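Follow Two-Arm Sorting Cell

Follow is a bench-scale workcell for sorting and bin-loading of small plastic parts. Two arms share one tabletop and work from a common front rail. The cell was shown at the Listska open day on Mar 6, 2025, with building bricks as the workpiece.

Demonstration task

Bricks are spread on the table and moved to open bins by color. Each arm has a camera at the wrist, and an overhead view covers the full work area. The operator can switch between views during a run. 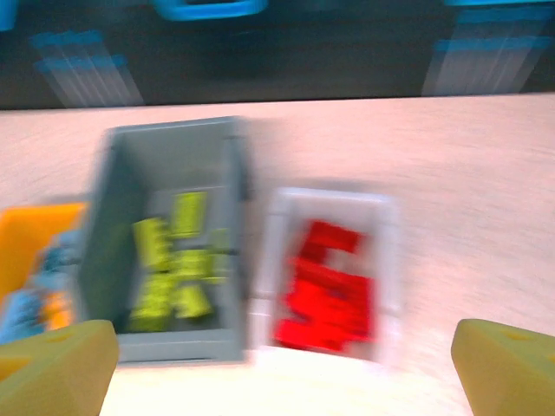

Wrist view in motion: yellow-green bricks in the gray bin, red bricks in the white tray.

Ehsan Shokri ran the cell for visitors and took questions on setup. Most of these concerned changeover. A new bin layout is entered by guiding one arm to each bin in turn and storing the position – no fixtures are needed on the tabletop. The sort rules are then edited from the operator screen.
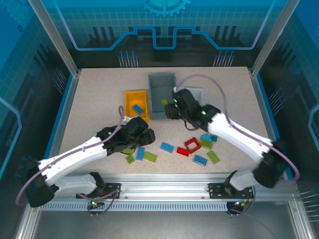 Bin positions can be stored for up to 6 layouts. Both arms may enter the shared center zone, and the controller assigns priority to whichever arm is holding a part. The second arm waits outside the zone until the first has cleared it.

Specifications

Arms: 2, rail mounted
Stored layouts: 6
Cell weight: 163 kg
Rated service interval: 3000 hours
Frame: aluminum profile

Options

Gripper fingers are sold in pairs and can be changed with a hex key. The Nuchit finger set is intended for parts with flat sides. Extra bins and trays are ordered separately.

Visits

Further demonstrations can be arranged at the Asosa site. Send part samples ahead of the visit, with a note of the sort rule required. Contact Ha-neul Min for visits and quotations.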